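29 August 2023
Bernadette Scanlon

Open day, demo room. Writing this up the same evening while I still remember which table was which.

Doors at 10, people in the room by ten past. We had planned for groups of 40 and the first one was closer to half that, so there was time to let everyone have a go with the hand-held gripper instead of only watching. The second group was the full 40 and it got tight near the door. If we do this again in April I want the chairs out completely and the sign-in sheet in the corridor.

Setup notes. Jurken table on the left as you come in, ours at the back against the black cloth, Breto handouts on the windowsill. The Jurken people brought their own power strip and their own tape, and left most of the tape on our floor. The cloth went up with binder clips and stayed up all day. Creases did not come out, I tried with the steamer for a while on Monday and gave up. The foam letters are fine from across the room.

Talk was meant to be 15 minutes and ran to 25 the first time. I cut the part on calibration for the second group and did not miss it. What people want to know is how you get from a person holding the tool to an arm doing the job by itself, and they want that in the first five minutes. I had it on slide 9. Moved it to slide 2 over lunch.

For the hands-on part we kept to food shapes and tableware. Visitors squeezed too hard at first, nearly all of them. Telling them to close the fingers until the thing just stops sliding worked better than telling them to be gentle. The tall brown block was the favorite because you can feel it give a little. The plates were harder, people came in too steep and hit the table with the fingertips.

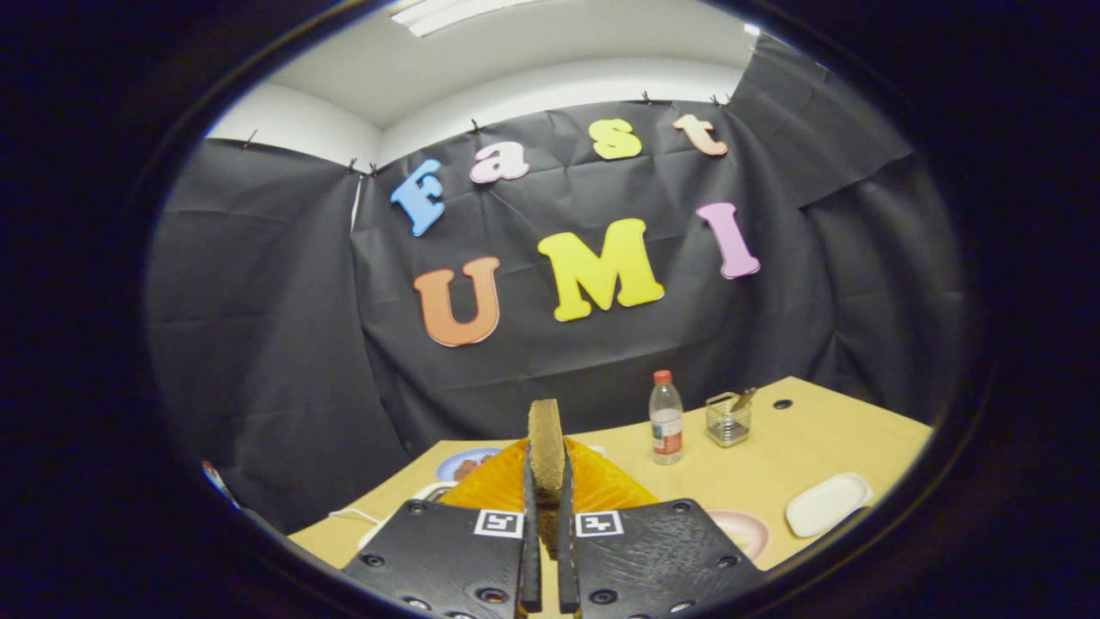

Fitzgerald wanted to know why we collect by hand at all when there is a perfectly good arm in the next lab, and said that if he had the choice he would drive the arm directly and skip the step in between. I told him he could try both after lunch and compare. He did – 4 tries on the arm with the joystick, 4 with the hand tool. By the end he was asking how much the hand tool weighs and whether the handle comes in a larger size. It does not, but I have had that question before and it should go on the list for the shop.

Arm demo was the weak part. First run in the morning was good. On the second the gripper closed early and pushed the cup over, and I had to reset with everyone watching. Same again in the afternoon. I think the lighting had changed, the blinds on the left were half open by then and had been down when we tested. Closed them and the next three runs were clean, so that is my guess for now. To check properly: same task, blinds up and blinds down, 50 runs each. Not this week.

The training set for the cup task is 1,345 demonstrations, and I was asked for that number more than for anything else. Put it on the poster. Also put on the poster how long one demonstration takes, since that was always the next question and I gave two different answers.

Things that ran out: name stickers, the small cups, my voice. Plenty of handouts left, in the box under the bench.

Sterkeck asked for the slides and for a visit to their own site in the fall. I said yes to the slides. For the visit we need a second case for the tool and somebody who can stay with the arm here, so that waits until the schedule is out.

To do:
– print new grip pads, the left one is wearing at the tip
– slides to Sterkeck, new order, with the calibration part at the end
– return the Jurken power strip, it is in my locker
– mark blind position on the window frame with tape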